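Distell HK-2 Adhesive Hooks: Long-Term Test on Smooth and Textured Surfaces

2/3/18

The HK-2 is a small metal hook on a flat base, supplied with a double-sided adhesive pad. Distell sells it for tile, glass, sealed stone, painted drywall and finished wood. The stated load limit is 2000 grams on tile and glass. No limit is given for paint or wood, and the package says only "reduced load." This review covers installation, holding strength, creep, and removal, with notes on the Ikov and Cattaneo hooks that sell at a similar price.

Contents and construction

The pack contains the hooks, one pad per hook, two spare pads, and an alcohol wipe in a foil sleeve. The hook is a single bent piece with no visible weld. The tip is rounded and turned up far enough that a key ring does not slide off when the hook is bumped. The base is flat to the edges on all the samples I checked with a straightedge, which matters more than the finish does. A base with a slight bow puts all the load on a strip of adhesive at the top and bottom, and that was the main fault in the older version of this product.

The finish is brushed and shows fingerprints. It picked up light scratches from keys in the first week and did not get much worse after that.

Installation

The instructions call for cleaning the surface, pressing the hook for 30 seconds, and waiting 24 hours before loading. The wipe is large enough for one hook. For the rest you need your own rubbing alcohol and a lint-free cloth. Glass cleaner is not a substitute, as most brands leave a film.

The pad liner is split down the middle and peels without tools. Position is final. Once the pad touches glass it can't be shifted, and pulling it off at that stage ruins the pad. I used low-tack tape to mark the location before peeling the liner, and I would do so again with any hook of this type.

Distell says the pad can be applied down to 50 degrees Fahrenheit. I put one up in an unheated garage in December, on painted block, and it came off overnight with nothing on it. The same hook with a spare pad, applied to the same wall after the space had been warmed, held.

Load tests

Loads were hung as static weights from a wire loop. Each test ran for 72 hours unless the hook failed first.

Glazed tile, 2000 grams: held, no movement.
Glazed tile, 4000 grams: held for 31 hours, then slid and dropped.
Window glass, 2000 grams: held, no movement.
Sealed stone, 2000 grams: held, 1 mm of creep.
Satin paint on drywall, 1000 grams: held, no movement.
Satin paint on drywall, 2000 grams: failed at 9 hours, took the paint with it.
Textured wallpaper, 500 grams: failed within the hour.

The tile and glass results meet the claim with some margin. The paint result is a limit of the paint and not of the pad, and any strong adhesive will do the same. Treat 1000 grams as the ceiling on drywall and use a screw for anything heavier.

Everyday use is harder on a hook than a static weight. Keys are light, but they get pulled outward when they are lifted off, and that peels the pad from the top edge.
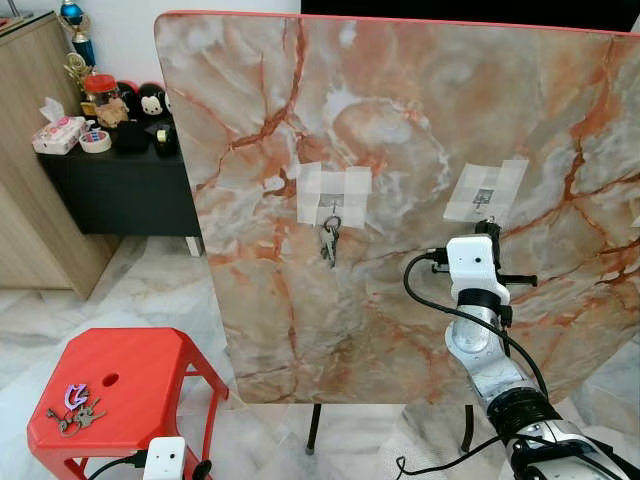
Keys on a taped hook, polished marble-pattern panel.

I kept one HK-2 by the door on sealed stone for the whole test period, used several times a day. There was no lifting at the top edge that I could detect with a 0.05 mm feeler gauge.

Humidity

A hook inside a shower enclosure held a wet washcloth and a brush for three months. The adhesive edge turned slightly cloudy. Strength was not affected as far as I could measure, and the metal showed one small rust spot at the bend. Distell describes the finish as "moisture resistant," which is a fair description. It is not stainless.

Removal

There is no pull tab. The manual suggests warming the base with a hair dryer and working dental floss behind it. This takes two to four minutes on glass and leaves residue that comes off with mineral spirits. On satin paint the result was mixed: one clean removal, one with a patch of missing paint the size of a dime. Renters should look at a tabbed product.

Compared with others

The Ikov hook uses a stretch-release strip. It comes off clean from paint but would not hold 2000 grams on anything I tried. The Cattaneo has a larger base and tested slightly stronger on tile, but its hook opening is too narrow for a coat loop or a thick lanyard. Oltent sells replacement pads cut to the HK-2 base size. They are thicker, follow rough surfaces a little better, and crept more on stone: 3 mm over 72 hours at full load.

Ratings

Holding strength, smooth surfaces: 9/10
Holding strength, painted surfaces: 6/10
Ease of installation: 7/10
Removal: 4/10
Finish: 6/10

Recommended for tile, glass and sealed stone where the hook will stay in place. Not recommended for wallpaper, fresh paint or rented walls. Spare pads are sold separately in packs of ten, and the pad can't be reused after removal.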